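Call for Participants: Sollitz Online Writing Circle

Posted Mar 14, 2021 by the Sollitz editors
12 shares | 3 comments
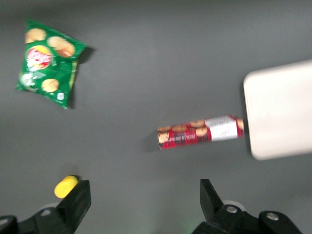

What we are looking for

Sollitz is a small website for people who write short personal essays. We are now looking for 6 writers to join our next writing circle. The circle works fully online, so you can live in any country. We write and discuss in English, but it does not have to be your first language. For several of us it is the second or the third.

The theme this time is food and memory. Please do not worry if you are not a food writer. One person in the last circle wrote only about the sound of her school cafeteria, and it became one of our favorite pieces.

How the circle works

Every participant writes one essay, in three drafts. You read the drafts of the others and send them written comments. We meet by video every second week, always in the evening, Central European time. The meetings take 90 minutes. Cameras can be off - we only ask that you speak sometimes.

The final essays will be published in August in our yearly collection, which is prepared together with Sutau Press. You keep all rights to your text. Each writer receives two printed copies and the Fuller Grant for new essayists, a single payment of 30 euros. We know it is a small sum.

Who can apply

- You are 18 or older.
- You have not published a full book yet. Blogs, magazines and school papers are fine.
- You can give four hours a week to reading and writing.

How to apply

Send us a sample of your prose, not longer than 858 words, on any subject. Add a short letter in which you tell us what you would like to write and why you want to work in a group. Please use the form on our Apply page and attach one file only. Poems and film scripts we cannot accept for this circle.

All samples are read by two editors, without names. If you need a place with reduced fee for the printed collection or help with internet costs, ask for the Akande Fund in your letter. It does not influence our decision.

We answer every application, also when the answer is no.

Sign up for our newsletter to hear about new calls. You can unsubscribe at any time.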